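Coursework > Applied Technology > Visit Reports

April
By Joaquín Cabral

Report on the Hikier open day: can you teach a robot to put away laundry?

Our project question this term was whether home robots are close enough to being useful that an ordinary family should care. I picked the Hikier open day because their flyer promised "robot skills for real homes," and I wanted to see a robot in a real home. I should say up front that I did not see one. I saw a person folding clothes with grippers in her hands, and I spent most of Friday afternoon trying to decide if that counts.

The visit started with a talk. The speaker explained that Murnex, which is their name for the project, does not begin with a robot at all. A person holds a gripper in each hand and does chores with the grippers while they record. The recordings are then used to train a robot arm that carries the same kind of fingers. One session is one person working through one pile of clothes or one shelf. They had done 109 sessions by the time we visited, which they cut into 3353 clips. I asked how many of those clips were thrown out because the person dropped something or made a mess of the fold. The answer was that "some of those are useful too." I wrote that down word for word and I still don't know what it means. If a bad fold is useful, somebody has to mark it as a bad fold, and I did not hear who does that.

After the talk came the demonstration, which was clothes. I had expected a lab bench and a white towel, the kind you see in videos where the towel is always the same towel. To be fair to Hikier, it was much more like a room at home than that, and the clothes were a real mix. Jeans are a lot harder than a towel. They are heavy in some places and floppy in others, and the waistband never wants to lie flat. I tried it myself at home afterward with two pairs of kitchen tongs and gave up after one leg.

Here is my problem with it, though. The demonstrator was good. She knew when to give up on a corner and grab it again, and she knew it before she did it. A person brings all of that to the job without thinking. The recording gets where the grippers went and what was in view of them. Whether it gets the reason is a different matter, and the speaker slid past it quickly. 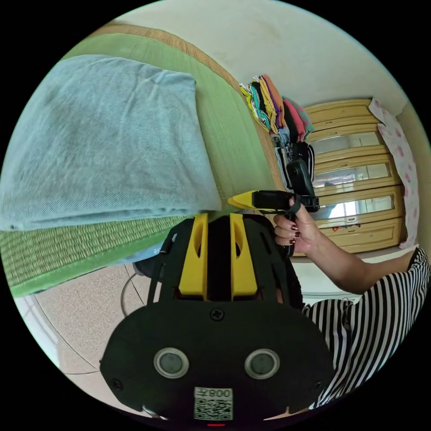
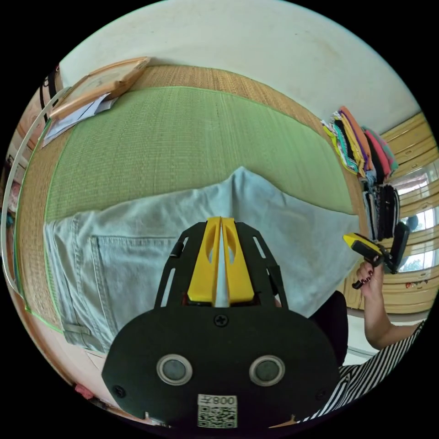

Both grippers, with the green mat and something light blue to work on.

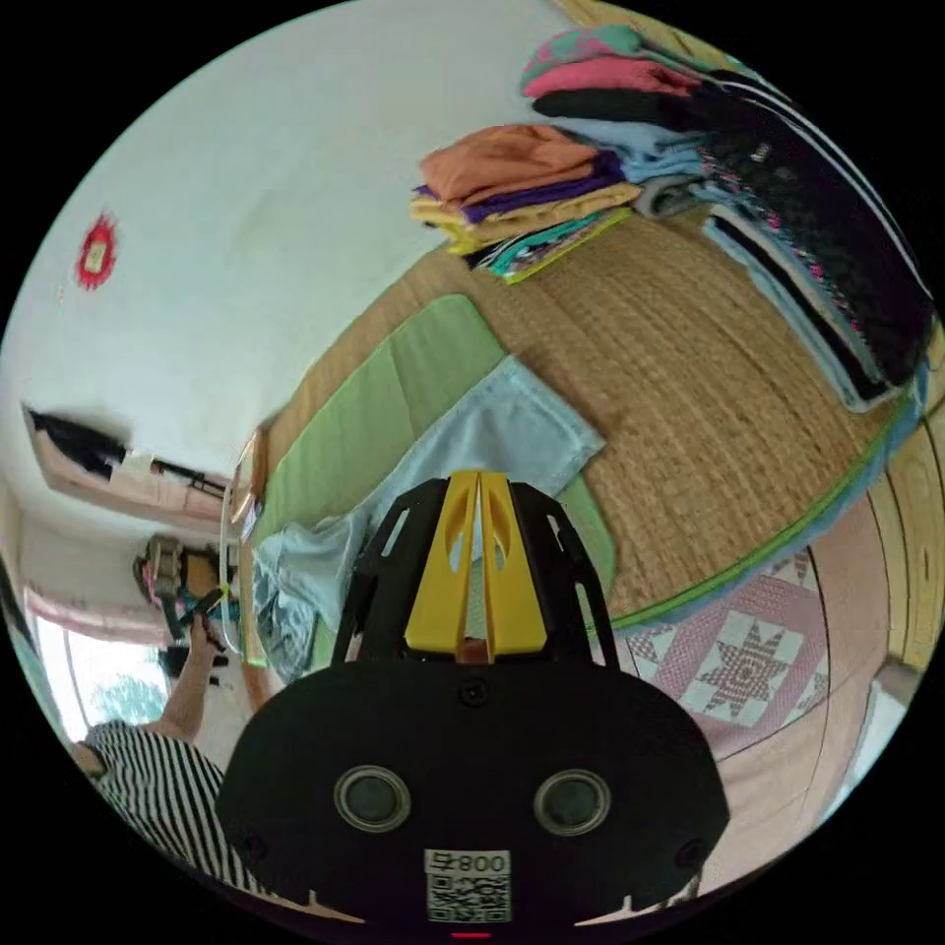

Valdir Xavier read my first draft and told me I was being unfair. His point was that no one explains to a little kid why a shirt gets folded in a certain way, the kid just watches it enough times, and that I was asking a machine for something I would not ask of a six-year-old. He also thought it was to their credit that they had let visitors watch the slow part of the work, when they could have played us a sped-up video.

I have kept my view but I'll give him the second half of that. It was slow and they did not hide it. On the first half, a kid who watches you fold can also ask you questions, and can feel the cloth. I asked whether the grippers record how hard they are squeezing. I was told that it was "being looked at."

What I could not find out

The biggest gap is results. I asked three times, in different ways, how often the trained robot gets a fold right in a room it has not been in before. The first time I was pointed to a poster. The poster said the robot had been tried on 128 garments, but it did not say how many ended up folded, or what they counted as folded. The second time I was told a paper was coming. The third time they were packing up.

I also don't know what it costs. Çınar, the other group I wrote to for this report, did not reply, so I have nothing to compare with.

How this fits my project

I had planned a scoring table with three columns (works now, works soon, does not work). I can't honestly put Murnex in any of them. What I saw was people working carefully at a way of teaching, and the thing being taught was not in the room. I have added a fourth column called "not shown" and put it there. My teacher may want me to take that column out again, but I would rather explain it than guess.

For the next visit I will send my questions ahead in writing, and ask to bring one of my own shirts.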